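Blog > Workshop notes > Paint storage

Sorting the paint shelf by age

I keep 228 pots and bottles of model paint in a back bedroom in Killbridge. Until December they were sorted by colour. They are now sorted by the month of opening, and this post records how the change was made and what it has done to the amount I throw away. 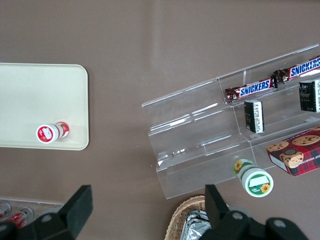
Why colour order failed

Colour order is quick to search but hides duplicates that differ slightly in shade. I had four dark greens from Jarkau, two of them set solid at the neck. The older bottle always sat behind the newer one, so the newer one was used first. Over three years I discarded 99 bottles, most of them more than half full.

Labelling

Each bottle gets a paper dot on the base with a month and a serial number. The serial goes into a plain text file with the maker, shade and opening month. The file has 1,731 lines, as it also covers thinners, varnishes and every bottle already finished. Searching it takes a second or two on an old laptop.

Vass dots stay on for a year or so. Clollex dots are cheaper but lift if thinner gets on them, and I have stopped buying them.

Checks

Acrylics are shaken and opened every three months. If the paint has thickened I add a few drops of distilled water, shake again and leave it overnight. Enamels are checked twice a year. Hamdia Nigatu suggested storing bottles upside down to seal the cap, and I tried it on one row. Two caps leaked, both with damaged threads, and the rest were fine. I have not extended it to the other rows.

Discards since the change stand at six. The varnishes still need doing.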